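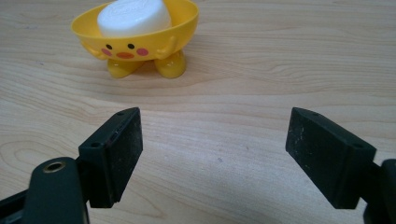 Yellow chick soap dish with a white bar in it, on the table

Bar soap turns to mush in the guest bath, what am I doing wrong?
Posted by solange_lemieux in Home & Cleaning

Hi all! I switched the whole house over to bar soap back in December (less plastic, and I was tired of pumps that clog) and I love it everywhere except the guest bath. In there a new bar goes slimy on the bottom in a few days and by the second week I'm scooping paste out of the dish with my fingers. My kids picked the chick dish and I'd like to keep using it if I can, they're very attached.

The bathroom is small, no window, and the fan is old. We have hard water, if that matters. I've tried two brands, the cheap one from the grocery store and a fancier one called Ginar that my sister swears by, and the Ginar was worse! I've also tried turning the bar over every night, but I forget half the time. Is there a trick to this or do I just go back to the pump?

Thanks, Solange Lemieux

penano_pete
Get a pump. Life is short.

mudroom_marge
Don't go back to the pump yet! I've been a bar soap person for years and mush is nearly always a drainage thing. The bar sits in its own puddle and drinks it up. A bowl with no holes in the bottom is going to do that no matter what brand you buy, so flip yours over and see what you've got under there. If there's no way for water to get out, you need something inside to hold the bar up off the bottom. I cut a piece of that scratchy loofah stuff to fit and rinse it out whenever I clean the sink. A couple of thick rubber bands stretched around the bar works too, it looks silly but kids think it's great.

The other thing is to let your bars sit out before you use them. Take them out of the wrapper and leave them on a closet shelf for a month or so. They get harder and last a lot longer, and your towels smell nice in the meantime (mine do anyway). The fancy ones with lots of glycerin or added oils are softer to begin with, so I'm not surprised the Ginar melted faster. Look for one that says triple milled.

And if you have space, keep two bars going and swap them, one in use and one drying out on a rack. That made the biggest difference at my house with three boys who leave the faucet running on everything.

Oh, and save the paste! Scrape it into a jar with some warm water and you've got something to wash paint brushes with.

drywall_and_dogs
Marge is right about the drainage but I'd look at that fan too. No window plus an old fan means nothing in there ever dries, soap or towels or the bath mat. Hold a square of toilet paper up to the grille with the fan on. If it doesn't stick, you're not pulling any air. Mine was packed with lint, so I shut off the breaker, popped the cover, vacuumed it out and it was like a new fan. Took me less time than finding the ladder. After showers let it run a while with the door cracked.

Also check how close the dish is to the faucet. Ours was getting splashed every time somebody washed their hands, and I moved it to the back corner.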